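Line Manager Capability Programme: interim progress report

Prepared for: Mladenović Foundation, Workforce Grants
Prepared by: Sipho Adams, Programme Lead, Onudwood
Date: 23 June 2025
Status: final, replaces the draft circulated in April

1. Purpose of this report

The grant agreement asks for an interim report once the second training block has closed. The report covers delivery against plan, attendance, early findings from the manager survey, spend by heading, and changes to the risk register. Outcome data on staff retention is outside its scope and will be given in the closing report.

2. Background

The programme trains first-time line managers whose direct reports work mainly from home or from a different site. It runs at three employers: Mondley, Flitach and our own operations group at Onudwood. Each employer nominated one cohort. Participants had to have been in a managing post for less than two years and to have at least four direct reports.

The content is organised in five modules: one-to-one meetings, setting and reviewing goals, giving feedback in writing, handling absence and return to work, and managing workload across a team. Modules are taught in pairs of half-day sessions with a work-based task between them. The task is checked by the participant's own manager against a one-page sheet.

3. Delivery against plan

Modules 1 to 3 have been delivered in full at all three employers. Module 4 has been delivered at Mondley and Onudwood. At Flitach it was moved back at the employer's request, as the first session fell in the same week as their payroll system change. New dates have been agreed and the end date of the programme is not affected.

Module 5 has been written and reviewed but not yet taught. The review led to one change of substance. The original session relied on a workload spreadsheet which assumed that all team members worked the same weekly hours. Several participants manage part-time staff, and the sheet gave misleading totals for them. It has been rebuilt to work from contracted hours.

The work-based tasks have been the weakest part of delivery. Completion is good for module 1 and falls with each module after that. Participants who did not complete gave lack of time as the main reason. A smaller group said that their own manager had not made time to check the sheet, so the task was done but could not be recorded as done. We now accept a sheet checked by any senior manager in the same department.

4. Attendance

Attendance is recorded per half-day. A participant is counted as present if they stay for the full session, and late arrival of more than fifteen minutes is recorded as a part absence. Attendance at in-person sessions has been higher than at online sessions at all employers, with the widest gap at Flitach.

Nine participants have missed one or more sessions and have been offered a catch-up. Catch-ups are held online in small groups and last ninety minutes. They cover the core exercise of the session only, and the remaining material is sent as reading.

Two participants have withdrawn, both on leaving their employer. Their places have not been refilled, in line with clause 4 of the grant agreement, which does not allow new entrants after the second module.

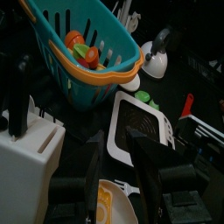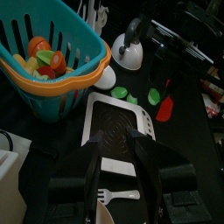
Teal basket of toy food, with the white toy kettle to its right, in both views.

5. Manager survey: early findings

The survey was issued before module 1 and again after module 3. It will be issued a third time at the close of the programme. Responses are anonymous at the level of the individual but can be split by employer.

The clearest movement is on one-to-one meetings. More participants now report holding them on a fixed schedule and keeping a shared note of what was agreed. The change is present at all three employers and is largest at Mondley, where the starting position was lowest.

Confidence in giving written feedback has also risen, though by less. Free-text comments suggest that participants find praise in writing easy and correction in writing hard. Several asked for sample wording. We have been slow to supply this, on the view that managers should use their own words, but the request is consistent enough that a short set of samples has been drafted and will go out with the module 5 reading.

There is no movement on the question "I know what my team members are working on this week". We do not yet have a firm explanation. The topic is covered mainly in module 5, so a flat result at this stage may simply reflect the order of teaching. The question will be kept unchanged in the final survey.

The second survey had a lower response rate than the first, and small differences between employers should not be relied on.

6. Spend

Spend to date is within the approved budget. Trainer fees are on profile. Venue costs are under profile, as Mondley has provided rooms without charge since April. Travel is over profile — two trainers are now covering sites that were planned for one — and we expect this to continue to the end of the programme.

We ask the Foundation to approve a transfer from the venue heading to the travel heading. The total grant does not change. The revised profile is set out in Annex B.

7. Risks

Risk 3 (release of participants during busy periods) has been raised from medium to high for Flitach only. The mitigation is early agreement of dates and a named deputy for each participant's team on training days.

Risk 5 (loss of a lead trainer) has been lowered. A second trainer has now observed all modules taught so far and has led part of module 4.

One new risk has been added: final survey response may be too low to support comparison with the first. Time to complete the survey will be set aside in the last session.

8. Next period

Module 4 at Flitach, followed by module 5 at all employers.
Issue of the written feedback samples.
Final survey.
Interviews with a small number of direct reports, subject to consent from each employer.

9. Decisions requested

The Foundation is asked to note the revised dates at Flitach and to approve the transfer described in section 6.

Annexes: A, attendance by employer; B, revised spend profile; C, survey questions; D, risk register.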